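Flukstead Playhouse
Wardrobe and Stores Meeting
Minutes

Held in the upstairs green room, December. Started at 2.15.

Present: Marlene Schwerdtfeger, Wardrobe (two), Stage (two), Front of House, Stores, Office. Apologies from Lighting. Sound arrived during the item on sizes.

Minutes of the last meeting

Agreed as correct, with one change. Under Hire, the wording should read "cloaks returned damp", not "cloaks returned damaged". The hirer has since been told that no charge will be made.

Matters arising

The iron in the small dressing room has been replaced. The old one has been taken out of the building and should not be looked for.

The missing key to the hat cupboard was in the pocket of a waistcoat. Stores now has both keys.

The question of the rail blocking the fire door was raised again. Stage said the rail had been moved before the last matinee and had come back by the evening. Office will put a strip of floor marking along the door side, and Stage will make sure the rail stays behind it during get-ins.

Blacks: folding and storage

Most of the meeting was spent on this item.

Wardrobe reported that the crew blacks (tops, trousers and shorts) came back from the Flemska run in four different bags and had to be sorted from scratch. Tops had been put away with trousers, and some things had been hung that ought to be folded. It took a whole afternoon before anything could be put back on the shelves. Stage accepted that the bags had been packed in a hurry and said the van had been waiting.

It was agreed that all blacks will be folded at the white table before they go anywhere else, whether that is to a shelf, a bag or a skip. They will not be folded on laps, on the stage or on top of the washing machine. One garment goes on the table at a time. The green tray stays at the left-hand end and is for pins, safety pins and anything taken out of pockets.

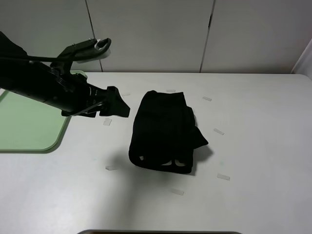
Wardrobe asked for a bundle that is taller than it is wide, as the pigeonholes in the new Khoo shelving are narrow and deep. Anything folded square has to be pushed in and comes out creased. Legs should be laid together first, then the garment folded up from the hem. Loose flaps of cloth need tucking under before it is put away, or they catch on the garment in the next pigeonhole and both come out together.

Stage asked if rolling would be quicker. Wardrobe said rolling was fine for a touring bag and no good for the shelves, where rolled things fall forward. It was agreed that rolling may be used on tour and that everything must be refolded on return.

There was some discussion about how to tell one black thing from another once folded. At present people pull out three or four bundles to find what they want, and do not put them back as they were. Front of House suggested coloured thread at the waistband or neck. Wardrobe thought thread would be picked out by anyone with sensitive skin and preferred a tape label on the edge of each pigeonhole. Labels were agreed. They will say what the garment is and the size, and nothing else. Initials will be left off, as blacks are shared and are not to be kept for one person.

Lint was mentioned. The light over the table shows it up well enough if the garment is turned, and each piece should be brushed on both sides before the last fold. A new brush is needed. The present one puts on as much as it takes off.

Wardrobe also asked people not to leave a half-folded heap and go to lunch. Black cotton left in a heap takes creases quickly and then has to be steamed. If someone is called away, the garment should be shaken out and laid flat over the back of a chair.

Action: Wardrobe to write out the folding order on one sheet and pin it up beside the table. Stores to make the labels. Office to buy a brush.

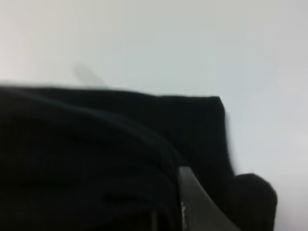 Stock and sizes

Stores had been through the shelves. There are 17 pairs of trousers fit to wear and seven that need mending, mostly hems and one broken zip. Shorts are in good order. Tops are the difficulty. Only 12 are plain black and in reasonable condition, and the larger sizes are nearly all gone. Several have faded to a brown that shows under the side lights.

Sound (who had joined by this point) said that people working at the back of the house could wear the faded ones without anybody noticing. Agreed. Faded tops will go on the bottom row of the shelving, marked BACK OF HOUSE ONLY.

The seven pairs for mending have been bagged separately. Wardrobe will do the hems before the next get-in and will look at the zip when there is time. If it cannot be mended the pair will be cut up for patches.

Office asked what new tops would cost. Wardrobe has had a price from the usual supplier and thought it high. It was agreed to get a second price and bring both to the next meeting. Nobody is to buy their own and claim for it, as happened in the spring with the wrong kind of collar.

Laundry

Flelten will go on doing the heavy wash (drapes, tabards, dance floor covers). Their van now calls in the morning instead of after lunch, so bags must be at the stage door the night before. Front of House will let them in if no one from Wardrobe is in the building.

Blacks will continue to be washed here, inside out, with nothing pale in the machine. Stage admitted that a tea towel had gone in with the last load. They are not to be tumble dried. The airer in the corridor can be used as long as people can still get past it to the dressing rooms.

It was noted that clothes had been folded before they were properly dry and that one shelf had begun to smell. The rule will be overnight on the airer, then the table. Stores has washed down the shelf and left it open to air.

Printed garments

There was a longer talk about blacks with lettering on them. Over time a number of garments with white print have got in with the plain ones. Some came from past shows and some were left behind by visiting companies. Once they are folded with the print underneath there is no way to tell them from the plain ones, and on two occasions someone has gone on for a scene change with writing across the chest.

Wardrobe proposed that anything with print should be folded so that part of the print shows at the top end of the bundle. It need not be readable. It only has to be enough white for someone reaching in to see that the garment is the wrong one. Plain garments are folded the same way, so that an all-black bundle can be trusted.

Stage was in favour but asked where exactly the fold should fall, as people fold to different lengths. Wardrobe said that was what the small bits of clear tape on the table could be used for. The bundle is laid out between them and folded to length. The tape is not to be peeled off when the table is wiped. If it lifts, it should be replaced in the same spot with more of the same.

The longer bundle, folded along its length, suits tops better than the short one and will be used for those. The layers should be lined up at the bottom end as far as possible, as a stepped edge takes up more room on the shelf.
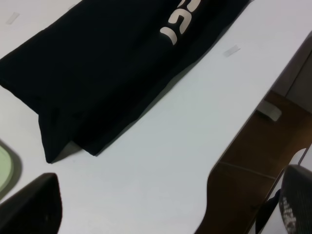

Marlene Schwerdtfeger asked whether printed blacks ought to be kept at all, when the shelves were already full and the plain ones were what people needed. She would sooner see them given away than folded, labelled and moved about for another year.

Wardrobe said that they were useful for fit-ups and painting days, when it did not matter what was on the front, and that good ones could be turned inside out. Stage agreed, and said that without them people would wear the good blacks for painting. After some discussion it was settled that printed garments will be kept in a separate crate by the paint frame and will not go back on the Khoo shelving. When the crate is full, nothing more goes in until something comes out. Anything with another company's name on it will be offered back to that company first.

Action: Stage to find a crate with a lid. Wardrobe to sort out the printed garments.

Shelving

The Khoo shelving is up and fixed to the wall. The top row is too high for most people and will be used for hats and boxes. Stores asked that the steps be left beside the unit and not taken for changing bulbs. Office will ask Lighting about a second set.

The old cupboard is still in the corridor. It was offered to the youth group, who came to look and decided it was too deep. Stage will take it apart and keep the doors.

Any other business

Front of House has a carrier bag of gloves, all left hands. If anyone has the other ones, please bring them to the box office.

Wardrobe asked that mugs be kept off the white table and out of the green tray.

Sound requested a hook for headsets near the stage left door. Agreed, Stage to fit.

Next meeting

After the get-out, once Flemska have confirmed when their set is being collected. Office to send round the time. Prices for tops to be first on the agenda.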